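Workshop notebook, October, entry 7
Bench: the long one by the window
Subject: the sauerkraut problem, continued

Opened the Toma crock at 9:15 this morning. Smell: sour, clean, a bit like a wet cellar in a good way. Brine level has dropped below the weights again. I wrote "check brine every morning" in this notebook two entries ago, underlined it, and then checked the brine on most mornings, for a generous reading of most.

Topped it up with boiled and cooled water at two percent salt. The cabbage that had been standing proud of the brine was tan at the edges and a little dry, so I pulled it off and put it in the compost bucket. Under that everything looks right. Crunch is good. Salt is a touch high for me, but I said the same about the last batch and then ate it with a fork standing up.

The Hement crock is a different story. Same cabbage, same salt, same shelf, started the same afternoon, and it is sulking. Very few bubbles when I press the plate down. Taste is salted cabbage, full stop. I had three theories before coffee:

The lid. The Hement has the water-channel lid and I let the channel run dry over the first weekend. But that would let air in, and air gives you a film on top, which I don't have.

The spot on the shelf. It stands at the outside wall end. I put the glass thermometer next to it for an hour and got 15 C. Moved the thermometer to the Toma end and got 20. So the shelf I have been calling "room temperature" in every entry since spring is two rooms.

The scale. See below, with shame.

I'm going with the shelf. Swapped the crocks' places at 10:40. If the Hement wakes up and the Toma slows down, that settles it and I owe the crock an apology. If nothing changes I'll have learned that I can lift a full crock without bending my knees, and that I shouldn't.

Now the scale. The kitchen scale switches itself off after a short while to save the battery, and if you are slow with the salt it comes back on having forgotten the bowl. For the Hement batch the shredded cabbage read 2778 g. I wrote that down, pleased with all the digits. What I did not write down is whether the bowl was in it. The bowl is the big enamel one and weighs enough to matter. If it was in, I salted for cabbage plus bowl, and the Hement is running well over two percent, which would slow it down all by itself. So I have changed the temperature of a batch whose salt I don't know. Anyone reading this for method should turn the page.

Rule from now on: weigh the bowl, write the bowl's weight on the bowl. Did this at 11:05 with a paint marker. It looks terrible and it will outlive me.
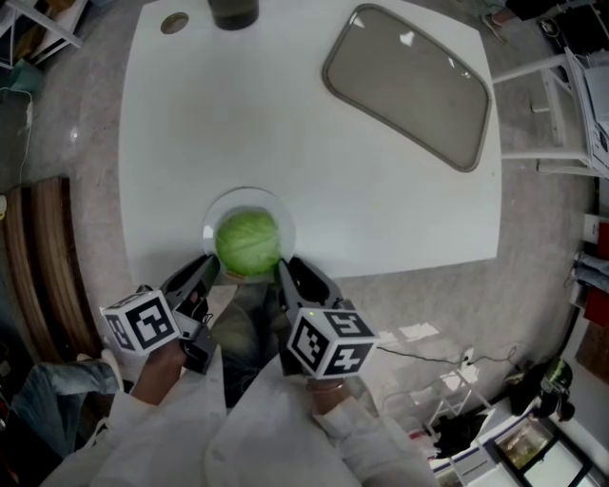 On heads. The tight, heavy ones from the late delivery are much better for kraut than the loose summer ones, and I keep buying by size anyway, like a child choosing a pumpkin. What I want is weight in the hand and leaves that squeak when you press them together. The summer heads gave off plenty of water but went limp in the crock by the second week. The late ones need more work up front (fifteen minutes of squeezing before there's any brine worth the name) and stay crisp for months.

Shredding: went back to the knife. The Grindusik mandoline makes beautiful thin ribbons and would very much like a piece of my thumb. It also cuts too fine at its thickest setting, and fine shreds go soft. By knife I get uneven pieces, a bit wider than a matchstick, and the unevenness seems to help. Whoever borrows the mandoline: the guard is in the drawer with the string. It does not fit well. Use it anyway.

Cores. I've been cutting them out and throwing them away, and then I read my own notes from last year, where I apparently sliced them paper thin and put them in and wrote "sweet, nutty, do this always." Always lasted one batch. Will do it in the next one.

Caraway: half a teaspoon per head is plenty. The jar I labeled "light caraway" tastes like rye bread with a grudge. The jar with no label tastes right, so naturally I have no record of what's in it. Best guess is a full teaspoon, toasted. Maybe not toasted.

Juniper: no. Tried it, it was fine, it was like eating a hedge politely.

Small jars. Filled two with the offcuts from the Hement batch as a side test, one with a folded outer leaf on top to keep everything under, one with a zip bag of brine. The leaf is winning. The bag crept up one side overnight and let a few shreds float, and the jar burped brine onto the Skandow catalog, which I had been using as a tray. Page on cabbage forks now illegible. I wasn't going to buy a cabbage fork.

To go back to temperature for a minute. If the cold end of the shelf really is at 15, then it's a decent place for finished kraut and a poor place to start any. I could use the two ends on purpose: start at the warm end for the first week, slide everything down to the cold end when the bubbling drops off. That would be a system. I'd have to stop keeping the paint cans in the middle.

Also want a second thermometer, so I'm not walking the same one back and forth and breathing on it.

Tasted both crocks again at 4 in the afternoon for no good reason. Toma: the same. Hement: the same, plus the knowledge that I'd opened it again. The channel lid only works if it stays closed. Refilled the water in the channel and put a strip of masking tape across the lid with LEAVE IT written on it, addressed to myself.

To do before the next entry:
Weigh a spoonful of the Hement brine against plain two percent and see if it's heavier (need the small scale back from upstairs)
Second thermometer
Label the good caraway
Move the paint cans
Brine check, both crocks, every morning, including the mornings I don't feel like it
Wipe down the shelf under the Toma, there's a ring

Tomorrow: read both ends of the shelf before the heating comes on, then again at noon. Crocks stay shut.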